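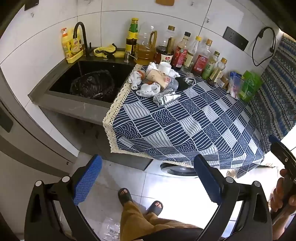 Rodness Galley Pump, Seven Months In

30 December 2025

The boat is a 1940 wooden motor cruiser with opinions about plumbing. She came to us with a hand pump at the galley sink that delivered water in thimblefuls, and a previous owner's note taped inside the locker reading "be patient." We were patient for one season. Then I bought the Rodness electric galley pump, the smaller of the two models, and I've now lived with it long enough to be rude about it fairly.

First, what you get. The pump comes in a box that could hold a decent pair of boots, along with two hose barbs, a strainer, four rubber feet, a pressure switch already attached, and a manual in which every diagram shows a boat with a great deal more room than yours. No hose clamps. At this price I expected hose clamps. The Perkedero pump I had on the last boat came with clamps and a spare fuse, and it was cheaper, and it also leaked on my socks for three years, so make of that what you will.

Installation took me a weekend. The manual says two hours. I believe a person could do it in two hours if the pump were going on an open workbench in a heated building and the boat were somewhere else. Ours went under the settee on the starboard side, between the water tank and a frame that was clearly shaped by someone with an adze and a grudge. The feet are a good soft rubber, and the mounting holes are slotted, so you can be off by a quarter inch and still get all the screws in. I was off by a quarter inch.

The wiring is simple: red, black, done. Use heavier wire than you think. I used what was in the drawer the first time, and the pump sounded like a tired bee. After I ran proper wire from the panel it sounded like a healthy bee, and it has stayed that way.

On noise. Rodness prints the word "whisper" on the box, and I'd like to meet the people they've been whispering with. It's a low hum with a bit of a rattle at the end when the pressure comes up. In daytime you stop hearing it inside a week. At night, if someone gets up for a glass of water, everyone aboard is informed. I put a square of closed-cell foam under the feet in October and replaced the first foot of rigid pipe with flexible hose, and that took out most of the rattle. The hose did more good than the foam. Do the hose first.

Flow is where it earns its keep. The old hand pump needed a strong arm to fill a kettle. The Rodness fills the same kettle before I've found the lid. With two taps open it drops off, though the smaller model is sold as a one-tap pump and I only have myself to blame for teeing in the head basin. If you have a shower aboard, buy the bigger one. If you have a shower aboard a boat our size, please write and tell me where you put it.

The flip side is that you will use more water. Our tank lasted the two of us a week with the hand pump, mostly out of laziness. Now it's empty in four days and we stand on the fuel dock at Mirani filling it again while people with bigger tanks wait behind us and look at their watches. I don't hold that against the pump. A tap that works gets used.

The strainer deserves its own paragraph. It has a clear bowl, a good idea, and a bowl that unscrews in the same direction the hose wants to twist, a bad one. Cleaning it means holding the body with one hand, the bowl with the other, and a flashlight in your teeth. In an old boat with an old tank, you'll be doing this more than once. Ours caught a surprising amount of grit in the first month, then very little. Grease the O-ring or it will bunch up and suck air, and the pump will cycle all night looking for pressure it can't find. Ask me how I spent the first night of our vacation.

Winterizing is painless. Run it dry for a few seconds, pull the hoses, let it drain, leave the strainer bowl off. The manual allows non-toxic antifreeze, and I ran a little through. It tasted of nothing much in spring after three tankfuls and of raspberry medicine before that.

Trouble so far: one blown fuse, my fault, and one sticky pressure switch that cured itself when I tapped it with the handle of a screwdriver. I mention the second one because I've heard the same from another Rodness owner over at the Flokach yard, who also used a screwdriver. Rodness support answered my email the next morning and offered to send a new switch. I said I'd wait and see. It's still in there, and I still keep the screwdriver handy.

Would I buy it again? Yes, with a bag of clamps in the same order. It's louder than promised and the strainer was designed by someone with three hands, but it moves water, it draws little enough that our one house battery doesn't notice, and it fits in a space where I wouldn't store a ham.

Score: 7 out of 10. It would be an 8 with clamps.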